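Filley council opens applications for tool and equipment grants

26 April 2020

Filley District Council will open a second round of its Small Workshop Grants program in June, with applications accepted from sole traders and businesses employing fewer than 15 people.

Successful applicants may claim up to $1199 towards the cost of repairing or replacing equipment used in their day-to-day trade. Each business may lodge one application, covering no more than three items.

Economic development manager Baltasar Iturra said the first round had drawn strong interest from joiners, upholsterers and bicycle repairers across the district.

"Many of these businesses have had to put off ordinary spending this year," Mr Iturra said. "The grants are modest, but they can be paid quickly and the form is two pages long."

Applicants must supply a written quote and proof that the business has a registered address in Filley or Birkon. Vehicles, computers and office furniture are not covered. Work already paid for before the opening date will not be considered.
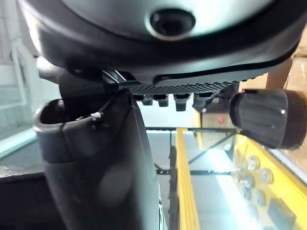
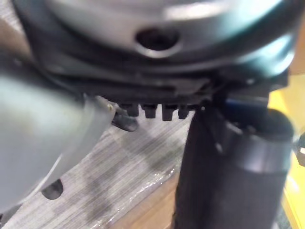
Assessment will be carried out by council staff, with decisions sent in writing to all applicants. Councillor Rónán Ní Chonaill, who moved the motion to extend the program, said businesses that missed out in the first round were welcome to apply again and would be treated as new applicants.

Printed forms may be requested by telephone from the council's customer service centre and will be mailed at no charge.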